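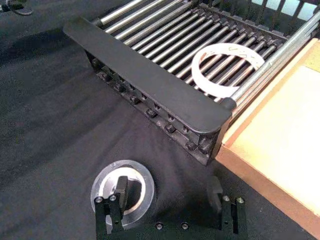
Fimier Home Organising started in Jerovton in October, in the spare room of Socorro Lozano's unit, with one car and a label maker. She had spent years running the stores at a district hospital and was used to being asked by friends to sort out their pantries. Most of our work is still in kitchens. We start at the sink, because that's where the benches fill up first, and a plain rack with metal rods and a black front bar gets a good deal of our attention before we open a single cupboard. After that we do the drawers, the pantry and the laundry, in that order.

We now have two crews. Octavio Bedoya runs the Jerovton crew and Tín Đặng looks after Busville and the farms out towards Villanueva. Orlando Ticona builds our shelving in the shed behind the office. Yhon Puma answers the phone and does the quotes, and he will also tell you if the job is too small to be worth paying us for.

What we do

Kitchens, pantries, laundries, garages and home offices. We also pack and unpack for people moving house, and we do a fair bit of downsizing work with older clients and their families. Those jobs go slowly and we book them that way. Nothing leaves the house until the owner has said so, and we keep a written list of what goes to the op shop and what goes to the tip.

We don't do cleaning, rubbish removal on its own, or sheds with asbestos sheeting.

How we charge

A first visit is $42 and comes off the bill if you go ahead. A half day with one organiser is $200. Travel is free within Jerovton and Busville - Villanueva is a flat $100 because of the road. Shelving is quoted separately once Orlando has measured up.

We don't sell tubs or baskets and we don't take commission from anyone who does. If you already have containers in the garage, we'll use those first.

Prices on this page were last changed on 24 January 2018. The office is open weekdays, and Yhon returns messages the same afternoon.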